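Transfer notebook, Brisomura tapes: reel 8 and the organ cue
April, by Teresa Witkowska

Started at the bench before the others came in, so the first hour was quiet and I could listen to reel 8 from the beginning without headphones. I had listened to it only once before, on the small speakers, and I wrote then "pitch wanders, check machine." The machine is fine. I ran the test tape again at both speeds and the needle stands still. The wandering is on the reel.

For Przemysław, who was away when we opened this box: reel 8 is the one with the torn label where only the end of the title can be read. It contains the long organ cue from the crypt sequence of Brisomura, then three takes of the strings for the village scenes, then a piece of the main title that is also on reel 11 in better condition. The order on the tape is not the order in the film. I think somebody made this reel as a working copy for the music editor and put on it what was needed that day.

Pitch first. The organ cue begins almost a quarter tone too low and climbs slowly during its length. At the last held chord it agrees with the strings which come after it. My first idea was a battery machine or a weak motor at the copy stage. Brenda's idea is better, I think. She says that the cue was recorded with the brake of the supply side dragging, and that the drag became less when the pack became smaller. This would give a slow climb like the one we hear, and it would also explain the small jump in the middle, where there is a splice: two different sessions, or the same session after someone stopped and loosened something.

What I did:

Made a flat transfer of the whole reel, tail out, no correction of any kind. This is the file we keep and nobody touches it.

Looked for a steady tone I could trust. There is mains hum under the organ, weak but continuous, and it follows the same climb. I measured it in short windows and drew the curve by hand on squared paper, then again in the software. The two curves agree except at the splice, where the software becomes confused and draws a spike. I believe my pencil.

Made a corrected copy from the curve. The strings I left alone.

The corrected organ sounds right to me, but I am careful with this word. The instrument was tuned by a person in the cinema organ tradition, with a lot of tremulant, and the tremulant itself makes the ear believe that the pitch is moving. I played it to Celina without telling her what I changed. She said the first version was "seasick" and the second was "only sad." I took this as approval.

Now the high frequencies. Above 2,000 Hz the left edge of the tape gives less than it should, and the loss comes and goes with a regular beat. I first suspected dirt on the head and cleaned it, and then cleaned it again, and the beat stayed the same. Then I looked at the tape against the lamp. It is slightly curled along the left edge, like a leaf, and at each turn of the reel there is one place where the curl is stronger. Probably it was stored for many years against a damaged flange. I moved the tape to a new reel with straight flanges and slow-wound it two times. It is flatter, but not flat. I will let it rest for a week in the cabinet and try once more before I decide about more pressure at the head, which I do not like to use on acetate.

Please do not fast-wind reel 8. I put a note on the box also.

Smell: light vinegar. The test strip changed color a little, less than for reel 11. I moved both to the lower shelf, separate from the polyester reels.

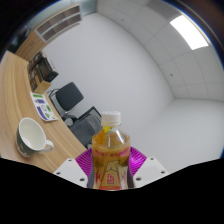
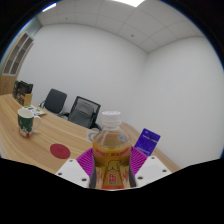
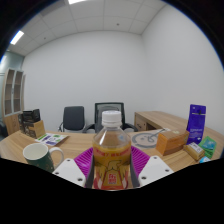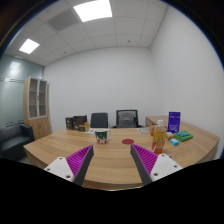 Cue sheet. This took most of the afternoon. We have the typed cue sheet that Rosemarie Hagedorn sent with the boxes, and we have the pencil marks on the reel labels, and they do not use the same numbers. The typed sheet counts cues by film reel, with a letter for the order inside each one. The pencil marks use a plain running number, and the running number skips. I believe the skipped numbers are cues that were recorded and then dropped from the film, or they were source music which came from a library and therefore was not on our tapes.

The organ cue is the best example of the problem. On the typed sheet its length is 210 seconds. On the tape, at the speed as found, it is longer, and at the corrected speed it is still longer than the sheet says. In the film it is shorter than both, and it has a hard cut when the door opens. So either the typed sheet was made before the picture was locked, or the person who typed it used a stopwatch and started late. I compared with the next cue on the sheet and that one is correct to the second, so I do not blame the stopwatch yet.

After the hard cut, the tape continues with music which is not heard in the film at all. First the organ alone, then a cello comes in with the tune from the main title, played very slowly, in the minor, with one note changed. It is beautiful. I have listened to it too many times for a working day. The changed note makes the melody turn back before it arrives, and I understand now why the end title sounds a little unprepared in the finished film. The preparation was in the part that was cut.

Przemysław should hear this before he writes anything for the booklet. In his draft he says that the end title theme "appears from nowhere," and he uses this as a point about the composer working in a hurry. I also believed it until this afternoon. The paragraph must change.

One more thing about the splice in the organ cue. Before it, the room is large, with a long tail after each chord. After it, the room is smaller and there is a chair or a pedal that creaks. I tried to match the two sides with a little reverb and then I took it off. The join was always there, the composer heard it and accepted it, and under the dialogue it cannot be noticed. On a record it will be noticed. We have to decide if we are making the sound of the film or the sound of the tapes, and I wrote this question already in the entry about the Benonel sessions without getting an answer from anyone, myself included.

Benonel, while I am on it: Celina finished the noise map for the mono reels. Her method was to take the quiet part before each count-in and keep it as a separate small file with the name of the take. Good practice, let us do this for Brisomura also. She found the conductor's voice on several of them. On one he tells the brass that they are playing "like men who have already seen the monster." We should keep it, with permission from the family. I ask that it goes at the end of the disc and not between cues.

Correspondence. The label (Hondari) wants a running order soon. Their wish is to begin with the main title, then the village music, and keep all the darker cues for the second side. I answered that the second side would then be very heavy and also too long for a good cut, the organ has much low energy and it needs room in the groove. I proposed that the organ cue ends side one, complete, with the cello. They have not replied. Brenda thinks they will say yes if we send them the audio and no explanation, and she is probably right. My emails are long.

Rosemarie Hagedorn telephoned about the manuscript pages. She has found another folder, with short scores in pencil, and some pages have the running numbers! This may solve the question of the missing cues in one evening. She does not want to put the folder in the post, and I agree with her. Brenda can go there with the flat scanner. To ask her: is the paper size the same for all pages, and are there marks on the back. On the pages we have from before, the back often has the timings, and sometimes a shopping list, and once a drawing of a bat with the composer's own glasses on it.

About the player: the pinch roller on the second machine is getting shiny. It did not slip today, but I could hear one small flutter in the third take of the strings and I could not repeat it, and I do not like this kind of fault. Kozłowski can make a new one if we send the old one as a pattern. Until then use the first machine for anything that is acetate, and the second one for polyester only. The guides on the first machine were set for the curled edge of reel 8, so whoever uses it next has to put them back. The setting is written inside the lid, in green. The blue numbers are old, from before the repair, and I should have crossed them out then. I have crossed them out now.

Listening copies: I put the flat and the corrected version of the organ cue in the shared folder, with the cello part as its own file. The levels are not matched. Flat is quieter, so please do not choose the corrected one only for the reason that it is louder. If you listen on the small speakers you will miss the pedal notes completely. I missed them the first time, and wrote in this same notebook that the cue had "no bass," which was wrong and which I have now corrected on that page with my initials.

Open for next time:

— rest period for reel 8, then one more slow wind and one more look against the lamp
— compare the main title fragment on 8 with the one on 11, same take or not? The tambourine enters differently, I think
— a new paragraph for the booklet (Przemysław)
— timing of the village cues against the picture, beginning with the wedding dance, where the typed sheet and the pencil agree for once
— order leader tape, the white is finished and I used yellow at the tail of the strings

Machine off, heads demagnetized, cabinet closed. The humidity was a little high at the end of the day and I left the dryer running on low.

Last updated: April

© Brisomura transfer notebook | Contact | Back to top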